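Drarham firm offers path inspection robot for hire

Small towns can now hire a robot that checks the condition of cycle and foot paths. The service is called Biltenine and comes from Ticona, a company in Drarham. It started in November, and Kaltalberg is the first municipality to sign up.

The robot has 4 wheels and drives by itself at walking speed. It records cracks, holes and soft edges, and the customer receives a map the next morning. One day of hire costs 190 euros, with transport included. Ticona says the battery is enough for 30 kilometres.

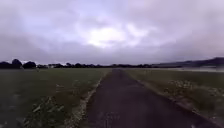
Can a town use the robot without its own technician?
Ticona sends an operator for the first day, and after this a short training is enough for the staff of the town.

"Before, we went by bicycle with a notebook, and every person wrote something different," said Brayan Valderrama from the roads office in Kaltalberg. He is content with the maps, but he would like that the robot also measures the height of the grass at the edges.

Fatos Jurić, who leads the service at Ticona, said that this function is in preparation. Towns can book a trial of 30 minutes free of charge.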